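How a Medicine Gets Permission to Be Sold

Every medicine in a pharmacy has passed a set of checks. The checks are done by a government office called a regulator. Most countries have their own regulator, and a company must ask each one separately.

What is in a medicine?

A tablet has two kinds of ingredients. The active ingredient does the work in the body. The other ingredients hold the tablet together, help it dissolve, or give it a color. A 100 milligram tablet contains 100 milligrams of the active ingredient. The whole tablet weighs more than that.

The stages of testing

Testing is done in 4 stages.

Stage one: the medicine is studied in a laboratory, using cells and chemical tests.
Stage two: a small group of healthy adults takes it, and doctors record any side effects.
Stage three: a larger group of people who have the illness takes it.
Stage four: the results are compared with the results of people who did not take it.

A worked case

Tivach is a cough medicine made by a company named Sondix. In its largest test, 1206 people took part. Half took Tivach and half took a syrup with no active ingredient, called a placebo. The people did not know which one they had. Jinlong Xiao, who ran the test, kept the list in a locked file until the last results were in.

The written request

Sondix then sent its results to the regulator. The request filled 13 binders. It listed the ingredients, the test results, the factory address and the words to be printed on the label. Mairéad Breathnach read the part about the factory and sent back a page of questions. The company had to answer all of them before the reading could continue.
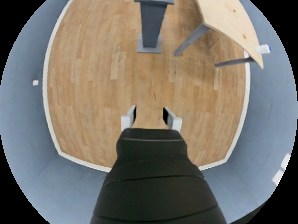
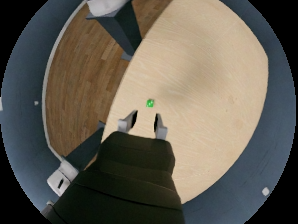

After permission is given

The checks do not stop when sales begin. Inspectors visit the factory and take samples. Doctors and pharmacists report side effects that were not seen in the tests. If a problem is found, the regulator can change the label or order a recall. In a recall, pharmacies send the medicine back.

Words to know

Dose: the amount taken at one time.
Side effect: an unwanted effect of a medicine.
Batch: all the medicine made together in one run. The batch number is printed on the box.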